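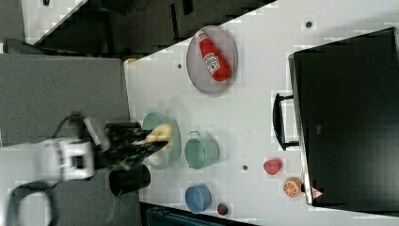

Arm and gripper over the green plate, Firngate practice table.

Working a shift beside the arm

Jonance staff at the Firngate kitchen now share plate-setting duties with a robotic arm. Staff who formerly set plates by hand will supervise the table and correct errors. Rostered hours do not change.

Step 1. Set out the table
Lay the ketchup bottle on its side in the grey tray. Place the pot to the right of the green dish. Keep hands clear of the gripper while the arm is powered.

Step 2. Observe the run
Remain at the table for the full 30 minutes. Record each dropped item on the shift sheet and do not retrieve it until the arm has stopped.
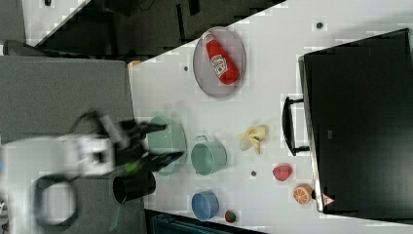

Step 3. Hand over
Sign the sheet and brief the incoming operator. Refer faults to Wanda Crenshaw and rostering questions to Marcus Tran.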